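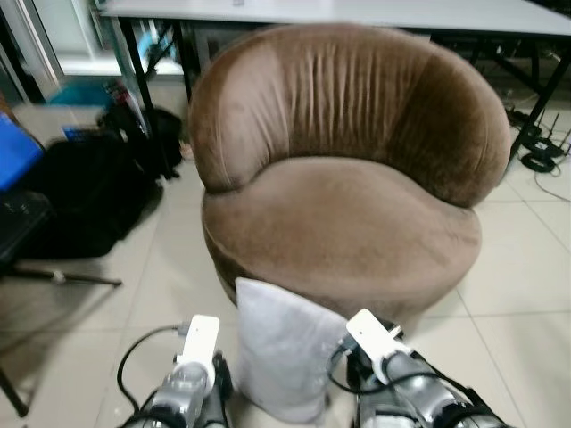 Chapter 7
Upholstered Tub Seating and Loose Cushions

7.0 Scope of the chapter

Chapter 6 dealt with frame chairs, in which the seat, back, and arms are separate parts joined at visible points. A tub chair is built differently. The back and arms form one continuous wall, the seat sits inside that wall, and the fabric covers nearly every surface a user can see or touch. This changes how the chair is measured, how it is covered, how it wears, and how a loose pillow behaves when it is placed on it.

The chapter covers the barrel form (7.1), pile fabrics and shading (7.2), pleated and gathered backs (7.3), and loose pillows on curved seats (7.4). Leather tub chairs are left to Chapter 9. Students should have completed the measuring exercises in Chapter 3 before starting, as the terms "inside back," "outside back," and "seat lip" are used here without further definition.

7.1 The barrel form

The wall of a barrel chair is described by its plan curve and its height profile. The plan curve is the line the wall makes when viewed from directly overhead. The height profile is the line of the top edge as it passes from one end of the wall to the other. In a level profile the top edge stays at one height. In a falling profile it is highest at the center back and drops toward the front ends.

The ends of the wall serve as arms. They may be cut square, faced with a separate panel, or padded so that they swell outward. A padded end uses more fabric than a square one and should be measured over the fullest part of the curve with a soft tape. A rigid rule laid across the end will give a short reading, and the cut piece will not reach the tacking line.

The base may stand on legs or continue to the floor as a covered drum. A covered drum hides the underside of the chair and collects dust along the turned edge. On pale hard floors, such as tile, this edge is also where scuffing first becomes noticeable. Fabric at the turn should be inspected before any cleaning estimate is given.

Yardage is worked out from the cutting plan. The area of the finished surface is a poor guide. Curved pieces nest badly on the roll, and pile fabric must be cut with every piece running the same way.

7.2 Pile fabrics and shading

Velvet and similar plush fabrics have short fibers standing up from a backing. The fibers lean in one direction, called the nap. Light striking a surface with the nap is reflected differently from light striking against it, so a single piece of brown velvet can show several tones at once. On a curved wall the angle changes continuously, and the tones change with it.

Shading of this kind is a property of the cloth. It must be distinguished from three conditions that can look similar at a distance:

Crushing. The fibers are bent flat by weight or packing. Crushed areas have a fairly sharp outline and do not change when brushed lightly by hand. Steam and a soft brush will raise them in most cases.

Soiling. The fibers are coated. The area stays dark from every viewing angle.

Pile loss. The fibers are gone and the backing shows. No treatment restores them.

The standard check is to view the area from two opposite sides of the chair and then stroke the pile once in each direction. If the tone reverses, the area is shaded and needs no work. The result is entered on the inspection sheet under "surface," with the location given by panel name.

7.3 Pleated and gathered backs

A flat sheet of fabric cannot be wrapped around the inside of a tub without surplus material forming somewhere. The upholsterer may remove the surplus with seams or collect it in pleats. Pleats placed at the center of the back run from the top edge toward the seat and leave the remaining wall smooth on either side.

Pleats are set from the center outward. The center pleat is pinned first at the top, then drawn down and pinned behind the seat. Each following pair is set at equal distance from the center, with the open folds facing down or outward so that they hold less dust. The lines are checked from the front before any permanent fixing. 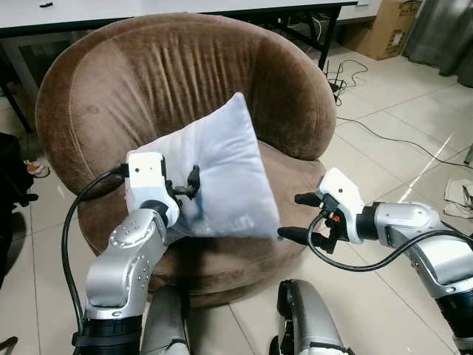
7.4 Loose pillows on curved seats

A square pillow has straight edges and four corners, and the inside of a tub has neither a flat wall nor a corner to receive them. Placed upright with its lower edge on the seat, the pillow touches the back along a narrow vertical strip and stands clear on both sides. Placed on one corner, it has a single point of support and tends to roll. The first position is preferred for display and for general use.

The pillow should be held by both sides, lowered until the edge meets the seat, and then released. Pulling at one corner distorts the filling. Wrinkles in the cover are smoothed after placement, working from the middle to the edges.

Color contrast matters more than pattern at this scale. A light gray cover on a brown seat is easily seen across a room, and so are any marks on it. Light covers for loose pillows should therefore be removable.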